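Selora Capture Guide
Section 6: Recording suturing demonstrations

This section covers the collection of teleoperated suturing episodes on tissue pads. It assumes that the arms have been homed and that the operator console is paired with the recorder (Section 4). Sample views follow.

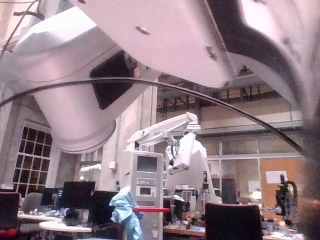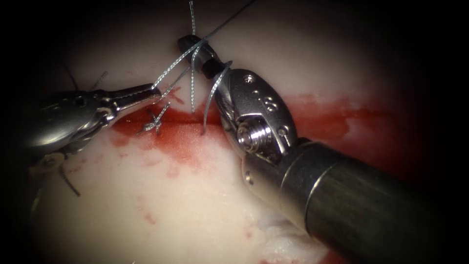
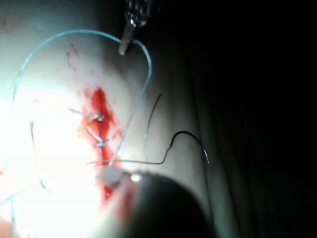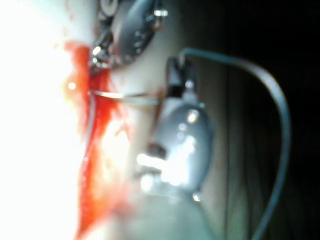 Written by Meinir Wogan
Last revised 2023-07-13
Applies to: Selora recorder, Pletska console

6.1 What one episode contains

An episode is one continuous recording with one task label. For suturing, the labels are needle pickup, needle pass, thread pull, knot and trim. A full stitch is stored as several episodes joined by a shared stitch ID. Do not record a full stitch as a single file. The training job reads fixed labels and will discard a file that carries more than one.

Each episode stores:
- all camera streams, full size
- joint positions and jaw angle for both arms
- operator hand motion from the console
- pedal state
- the task label and operator code

6.2 Before the first episode

1. Fix the pad in the tray and tighten both clips. The pad must not shift when pulled by hand.
2. Set the work light to the level marked on the dial. Pads are pale and wash out easily in the wrist views.
3. Open Streams on the recorder. Check that every view is live and that the clock offset reads green.
4. Move each arm through its reach once, with the clutch held. Watch the cables at the upper joints.
5. Apply stage blood along the cut if the session plan calls for it. Wipe the jaws before starting.
6. Enter the operator code and the pad number.

Caution: Keep hands out of the tray while either arm is enabled. The stop button cuts motor power but does not open the jaws.

Note: The wrist views look past the jaws and may pick up the hall or other objects when an arm is raised or turned. Leave these views on. Do not crop or mask them at capture time – masking is done later, on a copy.

6.3 Recording

1. Select the task label.
2. Bring both instruments to the start pose shown on the console.
3. Press the left pedal. Wait for the tone.
4. Carry out the task at normal working speed.
5. Hold still for one second at the end, then press the left pedal again.
6. Mark the episode Good, Retry or Fault.

Use Good when the task was finished, even if it took more than one attempt. A dropped thread that is picked up again within the same episode is useful to the learner and should be kept. Use Retry when the wrong label was set or the operator stopped partway. Use Fault for a frozen stream, a lost arm link or any press of the stop button.

For knot episodes, begin with the thread already held in one instrument. The second instrument should start clear of the thread. Wrap, pull through, and settle the knot flat on the pad. The trim is recorded separately.

Note: Finished stitches may stay in the pad during later episodes. Change the pad when the edges of the cut begin to tear.

6.4 Session limits

A session ends at 36 episodes or when the operator asks to stop. Change operators between sessions. Long sessions produce slower motion near the end, and the learner copies it.

6.5 Checking the set

The Hudec viewer lists each episode with its label and mark. Go through the list on the day of recording.

1. Sort by length. Open the shortest and longest files under each label.
2. Compare the wrist views with the fixed view at the first jaw closure. The closure should fall at the same time in each.
3. Look for blur that lasts through a whole episode. Clean the lens and mark the affected files Fault.
4. Lock the session. Locked files can no longer be relabeled.

State of the suturing set at this revision:
Episodes recorded: 2629
Marked Good and locked: 1269
Of these, knot episodes: 769

Knot episodes are over-represented. Until further notice, plan sessions around needle pickup and needle pass. The February files were made with the old start pose and are held in a separate folder. Do not merge them.

6.6 Sending files to training

1. Connect the recorder to the Rukusano store.
2. Choose Send locked sessions.
3. Wait for the checksum line to appear beside each session.
4. Clear the local copy only after the checksum line reads Match.

If the line reads Differs, send that session again. If it differs a second time, keep the local copy and see Section 9, Recorder faults.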